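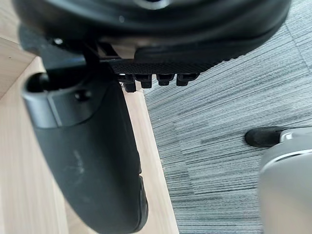
Why does the nightly export from Kettle stop at 200 rows?
The export job reads only the first page of results, and the page size on the Drulirton connector is set to 200. Raise the page size or turn on paging in the job settings.

June
By Erhan Kocabaş

Ticket 733 -- Kettle export incomplete

Reported: the stock file delivered to Lunach each night is short. Items late in the alphabet are missing. No error in the job log, exit code 0, file closes normally with a trailer line.

Setup: Kettle on the Prestanance host, Drulirton connector, CSV output, job starts at 2:00 a.m.

Checked first:
Disk space on the export volume. Fine.
Permissions on the output folder. Fine, same account writes the log.
Query run by hand in the console. Returns the full item list.
Same query run through the connector. Returns 200 rows and stops.

That puts the fault between the console and the job. The connector was updated last month and the update replaced the local settings file with the default one. The old file had paging = on. The new one has no paging line at all, and the connector treats a missing line as off. The trailer is written from the row count of what was fetched, so it always matches the file and the check on the Lunach side passes.

Change made:
Added paging = on under [source]. Left page size at 200. A larger page was tried on the test host and the connector timed out on the second request, so I put it back.
Restarted the connector service. The job does not reread settings until the service restarts -- editing the file alone does nothing.

Result: manual run fetched every page and wrote the full list. Compared item codes against the console output with a sort and diff, no differences. Lunach has loaded the new file and confirmed the missing items are back.

Still open:
The update should not overwrite local settings. Raised separately with the connector maintainers. Until there is a fix, copy the settings file out before any update and compare it afterward.
The trailer check needs a count taken from the source. Assigned to me.

Status: resolved, held open for 2 more nightly runs.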